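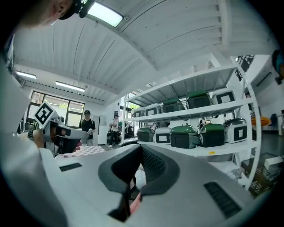
Fig. 4. Two hand-held grippers, one with a black-and-white marker on top.

Section 4. Putting a warp on your Tularwood loom

Last updated: 14th November

You've got the loom together (Section 3), the beams turn, the pawls click, and nothing is wobbling that shouldn't be. Now for the part that scares people off! I warped my first loom on a kitchen floor with a library book held open under my knee, and I put it off for weeks before that. It took one evening. Yours will probably take less, and by the third or fourth warp you'll be doing it with the radio on.

I'm going to walk you through direct warping, where the yarn goes straight from the cone through the heddle and out to a peg. There's an indirect method too, with a separate warping board, and you'll find it in Section 9. Skip it for now.

What you'll need

The loom, with the 10-dent heddle in the neutral slot
The two table clamps from the parts bag (part 262)
The warping peg and its own clamp
The threading hook
A cone of smooth, strong yarn
Brown paper or a stack of cardboard strips, a little wider than your warp
Scissors

For the practice scarf I use Fabbri 8/4 cotton. The cone holds 902 yards, so you'll have lots left over for towels. Please don't start with mohair, or anything you could snap with a light tug between your hands. Fuzzy yarns stick to each other and you'll blame yourself for it.

4.1 Setting up the room

1. Clamp the loom to a sturdy table with the back beam facing out over the edge. Yes, the back. It feels wrong the first time.

2. Clamp the peg to a second table, or a bookshelf, or a Pliswood stand if you bought one with the loom. For the practice scarf the distance from the back beam to the peg is 67 inches.

3. Give the peg a good pull toward the loom. If the furniture moves, put something heavy on it.

Note: measure from the back beam and leave the heddle out of it. I measured from the heddle on my first one and ended up with a scarf that would have suited a large doll.

Caution: you'll be walking back and forth a lot with a string stretched at hip height. Shut the door on pets and toddlers, and move the rug.

4.2 Threading the slots

The heddle has slots (the long gaps) and holes (the little eyes in the plastic). In this first pass you only use the slots.

4. Find the middle of the heddle and mark it with a bit of thread. You need 55 slots, so count 27 to one side of a middle slot and mark that one as your start.

5. Put the cone on the floor under the back beam. Tie the loose end to the apron rod with a double knot.

6. From the front of the loom, push the hook through your first slot, catch a loop of yarn, and pull it through. Hmm, wait - check which way the loom is turned before you do this. The loop has to come through the heddle on the side facing the peg. If your peg is behind the loom, as in step 1, you're fishing yarn from the back beam forward only at the tying-on stage, and in this pass you stand at the front and push the loop toward the back.

I know that last bit reads like soup. The short version: the cone lives at the same end as the apron rod you tied to, and the loop ends up around the peg. If you're using the older Tularwood with the brass pawls, follow the card that came with it, as its beams are labeled the other way around.

7. Walk the loop over to the peg and drop it on. Snug, with no slack, but don't haul on it.

8. Go back, take the yarn around the apron rod, and bring a loop through the next slot. One loop goes over the rod and the next goes under. Keep alternating.

9. Carry on until all 55 slots have a loop. Cut the yarn and tie it to the apron rod.

Every loop is two threads, so you now have 110 ends and a warp 11 inches wide. It will pull in a little as you weave.

Note: if you have to stop partway, wrap the working yarn around the rod a few times and tie a slip knot. It'll keep overnight.

4.3 Winding on

10. Tie a piece of scrap yarn tightly around the whole bundle, a hand's width from the peg. Lift the bundle off and cut through the end of the loops.

11. Hold the bundle in one hand and turn the beam with the other. Keep the pull steady. A helper is lovely to have here, but I usually do it alone, a half turn at a time, stopping to tug.

12. Feed in the brown paper as the warp goes around. The paper keeps one layer from sinking into the one beneath.

13. Stop when the cut ends hang 10 inches or so past the heddle.

Caution: don't comb the warp with your fingers if it tangles. Shake it and give it a firm tug from the far end. Combing pushes all the slack into one spot and you'll be fighting it for the length of the scarf.

4.4 Threading the holes

14. Sit down, get a good lamp, and start at one edge. Each slot has two threads in it. Take one out and pull it through the hole next door. The other one stays put.

15. Always go to the hole on the same side. Every inch, look back and check.

16. Tie the ends to the front rod in one-inch bunches, starting in the middle and working out. Use the first half of a square knot, go back and even up the tension, then finish the knots.

Pat the warp with a flat hand. It should feel the same all the way across. If one bunch is mushy, undo just that one.

17. Raise the heddle, look through from the side, and check for threads that cross where they shouldn't. Lower it and look again.

There's a longer list of threading mistakes in the Gredov pattern booklet, and a new edition is due in January with bigger drawings - the old ones are pretty tiny.

Go on to Section 5 for winding the shuttle and weaving your first few inches.

Questions about your loom? Use the contact form | Copyright Tularwood Looms | Back to top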